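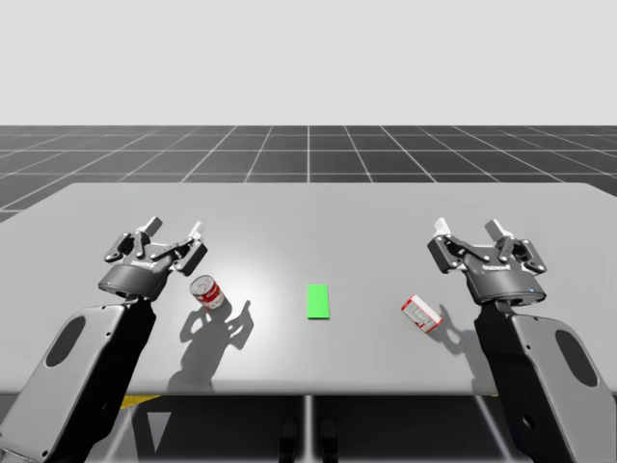
The Mirirham Technical Institute opened its automation laboratory to the public in November, and 521 residents, students, and local employers attended over the course of the day. The program was prepared with the Nakamura Center for Applied Robotics and was intended to show how routine handling tasks are planned, tested, and corrected before any equipment is put to use. Much of the demonstration took place in simulation. Guests followed the two-arm station on a large display, where a soup can and a small red-and-white box lay on either side of a flat green marker, with one open gripper raised on each side of the table. Staff used this arrangement to explain how a task is divided between two arms and why the starting position of each item has to be recorded before a trial begins.

The institute has used simulated stations in its teaching for 3 years. Students write a set of instructions, run it in the simulator, and review the outcome with an instructor. A student may repeat a task 100 times in an afternoon with small changes to the placement of the items. Work of this kind would take far longer on the physical stations, which are shared among several courses and must be booked in advance.

Visitors were received in groups in the main hall and then escorted to the laboratory. Each group heard a short introduction, watched a demonstration, and was given time for questions. Many of the questions concerned safety. Laboratory staff described the rules that apply in the physical work area, including the marked walking lanes, the emergency stop controls, and the requirement that two trained persons be present whenever an arm is powered. Other guests asked whether a program that performs well in the simulator can be moved directly to a real arm. They were told that it can serve as a starting point, but that friction, lighting, and slight differences between one package and the next all have to be dealt with on the floor.

Employers from Pakby and Vanham took part in a separate session on training needs. Several reported difficulty in filling technician positions and asked for shorter courses that present employees could attend in the evening. The institute has agreed to study the request. A proposal covering course length, fees, and entry requirements will be sent to the participating firms for comment.

Secondary school students made up 167 of those attending. They were invited to try the simulator at the teaching stations, with current students on hand to assist. Exercises began with moving a single arm to a chosen point and continued, for those who wished, to picking up an item and setting it down inside a marked area. Schools that were unable to send a group may request a visit through the admissions office.

The institute thanks the Nakamura Center for the use of its teaching materials and the town of Mirirham for providing additional parking. Printed copies of the open day handbook remain available at the front desk. Comments on the program, including suggestions for future demonstrations, may be left at the same desk or mailed to the office of public programs.

Issued by the Office of Public Programs, 2 Apr 2020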